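Imham Kitchen Measures: a table of household volume and weight conversions

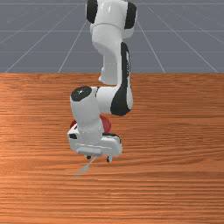 By the Imham Measures maintainers
12/11/2021

Print this page | E-mail this page

Imham Kitchen Measures is a small data set for converting recipe amounts between cups, spoons, milliliters and grams. It was put together for people who share recipes across borders and are tired of looking up the weight of a cup of flour every time. The current release has 808 rows covering 103 ingredients.

What is in the files

measures.csv is the main table. Each row is one ingredient in one state, measured in one unit. Chopped onion and sliced onion are separate rows. So are packed and unpacked brown sugar.

units.csv lists the 25 units used in the main table, with the milliliter value for each. The US cup is 236.6 ml and the metric cup is 250 ml. They have different codes and should not be mixed.

notes.txt holds remarks that did not fit in a column. Most of them are about flour.

Columns in measures.csv

- item: ingredient name, lower case, singular where that reads well
- state: whole, chopped, sliced, grated, sifted, packed, melted, or blank
- unit: a code from units.csv
- grams: weight of one unit, to the nearest gram for cups and the nearest tenth for spoons
- n: number of weighings behind the figure
- source: V, C or I (see below)
- flag: blank, or "check"

The file is UTF-8 with commas between fields and a header row. Item names that contain a comma are in double quotes. Empty fields are left empty and never filled with a zero.

Where the numbers come from

Rows marked V come from the Virnon set, a group of weighings done in a home kitchen with a scale that reads to one gram. Each figure is the mean of five fills, leveled with the back of a knife.

Rows marked C come from the Courtois notebook, which was typed in by hand. The notebook gives metric units only. It does not say how the cup was filled, so for powders we have set the flag to "check" on every C row.

Rows marked I were weighed again for this release on a scale that reads to a tenth of a gram. All spoon measures for salt, baking soda, baking powder and yeast are now I rows. The older spoon figures were too coarse to be useful and have been removed.

Known problems

Flour is the worst case. A cup that is dipped into the bag weighs more than one filled with a spoon, and the difference is big enough to change a loaf. All flour rows from Virnon are spooned and leveled. If a recipe was written for dipped cups, these figures will come out low.

Salt depends on the crystal. We list table salt, fine sea salt and coarse salt. Flake salt was left out after the first tries gave a different answer with every fill.

Honey, syrup and molasses were poured into a lightly oiled cup and weighed in the cup. The oil adds a little weight, and no correction was made.

Leafy herbs have a low n and a wide spread. Treat them as a guide only.

There are 39 rows with the "check" flag. They are kept in the table so that older spreadsheets built on it do not break.

Using the table

To convert a recipe, find the row with the right item, state and unit, and multiply the grams value by the amount in the recipe. Do not convert from one state to another by volume. Half a cup of grated cheese and half a cup of diced cheese are different amounts of cheese.

Round at the end, once. For bread and pastry, stay within a gram or two on salt and yeast. For soups and stews it hardly matters.

Eggs are not in the main table. See the last section of notes.txt for weights with and without the shell.

Changes in this release

- Spoon measures for leaveners weighed again
- Rice split into long grain, short grain and brown
- "Confectioners sugar" and "powdered sugar" merged under the second name
- Two doubled rows for rolled oats removed
- Butter by the stick added

The September release had the wrong code for the metric tablespoon, 15 ml, and the Australian tablespoon, 20 ml. The two were swapped. If you downloaded that version, replace units.csv.

Related

The Inness oven table, which covers gas marks and oven temperatures, is kept separately and has its own README.

License

Free to copy, change and share, with credit to Imham Kitchen Measures. Corrections are welcome. Please give the item, the state, the unit, how the cup was filled and what the scale reads to.

Print this page | E-mail this page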